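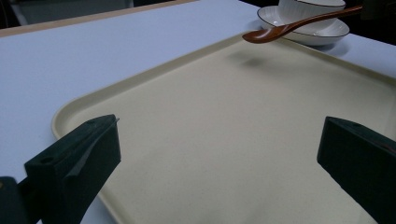
Abro hilo sobre el kit Evirgate, la pinza de mano con cámara que vende Seralum. Lo uso desde octubre y varias personas me pidieron opinión. El español no es mi primera lengua, perdonen los errores.

1/ Lo que viene en la caja: la pinza, dos juegos de dedos, el soporte para la cámara, un cable demasiado corto y una licencia de 4 meses para el programa de revisión. La cámara se compra aparte. Esto en la página de la tienda está escrito en letra muy pequeña.

2/ El precio que pagué fue de 3,593 dólares con el envío. McKinnon ofrece un kit parecido por menos dinero, pero con dedos rectos y sin repuestos. Para vajilla yo prefiero los dedos en forma de cuña.

3/ Mi prueba principal fue de mesa: bandeja, platillo, cuenco y cuchara de madera. Grabé 156 demostraciones. El programa aceptó 100 y rechazó las demás, casi siempre por movimiento demasiado rápido de la muñeca.

4/ La cuchara es el objeto más difícil. El mango es largo y delgado, y si lo tomo lejos del centro, gira. Con el segundo juego de dedos, que tiene goma más blanda, gira menos — pero la goma se ensucia pronto y hay que limpiarla con alcohol.

5/ Sobre el peso: la primera media hora es cómoda. Después se cansa el pulgar, porque el gatillo tiene un muelle bastante duro. Pregunté al soporte si se puede cambiar y me enviaron otro muelle sin cobrar. Respondieron en la misma mañana.

6/ La calibración me parece la parte menos cuidada. El manual en español usa la palabra «garra» en una página y «pinza» en otra para la misma pieza. Al final seguí el manual en inglés.

7/ También me preguntaron por el alquiler de Cusholm. Lo alquilan por mes, con la cámara incluida. Para un proyecto corto yo empezaría por ahí. Para un año entero conviene comprar.

8/ Mi nota por ahora: buen hardware, programa aceptable, documentación floja. Sigo con vasos y tapas la próxima semana — si alguien tiene los dedos de McKinnon montados en este kit, me interesa mucho saber si encajan bien los tornillos.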